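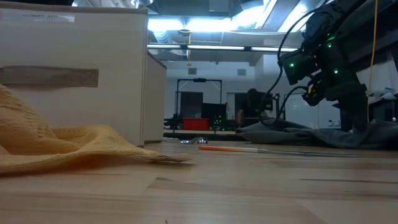
Anville Household List, Vol 11, Issue 68

Subject: Re: [anville-household] Soft bins or boxes for the kitchen linen?
From: Daranee Nakpan
To: anville-household

Dear Llinos, dear all,

Thank you for your questions. I am answering below your message and I hope the order is clear.

On 14 Jul 2023, Llinos Beddoe wrote:

> I am trying to get the dish towels and the everyday forks out of one
> deep drawer before we repaint it. Daranee, you wrote in the spring that
> you use white fabric bins. Do they stay upright when they are half
> empty? Mine from the discount store fold over like a wet sock.
>
> Also, where do you put the forks in the meantime? Trefor says a shoe
> box. I say no.
>
> Llinos

About the bins first. Mine have a flat beige strap on the front, and I pull them from the shelf with it. I use two of them side by side, and in my experience they stay better when they touch each other. Alone on the shelf, the half-empty one starts to lean. I have put a piece of stiff card, cut to size, in the bottom of each. It took me one evening and it was worth the work.

Please do not fill them to the top with towels. I weighed one full load with the kitchen scale and my thick yellow towels were 480 grams each after the wash, still a little damp. With several of these the fabric front becomes round like a belly and the bin does not fit under the shelf anymore. Now I keep the thick ones folded in three at the bottom, and the thin gray cloths on top.

The mustard towel is my favorite for drying big pots, but it leaves fluff on glasses. For glasses I take the gray cloth.
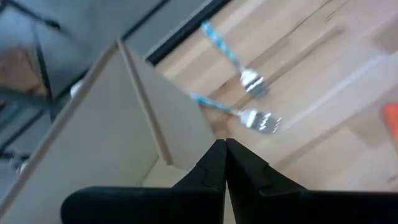 For the forks, I must agree a little with Trefor. A box is fine for some days if the bottom is clean and you put in a cloth first. I would not choose a shoe box, only for the smell. My forks with the turquoise and white handles were a gift from my aunt, and I do not like them to rub against the steel ones, so they have their own place. Before, I had everything together in one tray from Flovum and the pattern on two of the older handles became dull. If you have handles with a color, wash them by hand and dry them the same evening.

Bleddyn asked me in October if a cardboard box is strong enough for sorting. For sorting, yes. I take a low one without a lid, with a hole in the side for the hand, and I put it in the middle of the table. What goes back to the kitchen goes to one side, and what goes to the charity shop goes into the box. I finished 4 drawers in this way.
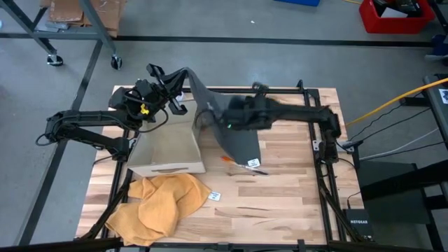

Sorting table with the cardboard box, the gray cloth, the mustard towel and the scissors.

One small advice about labels. Cut them off with scissors and do not pull, I made a hole in a new cloth like this. Keep the labels until the first wash is finished, then you can still read the temperature.

Adeel, I have not forgotten your drawer dividers. They are in a Jernex bag next to my door, please come any evening after six.

With kind greetings,
Daranee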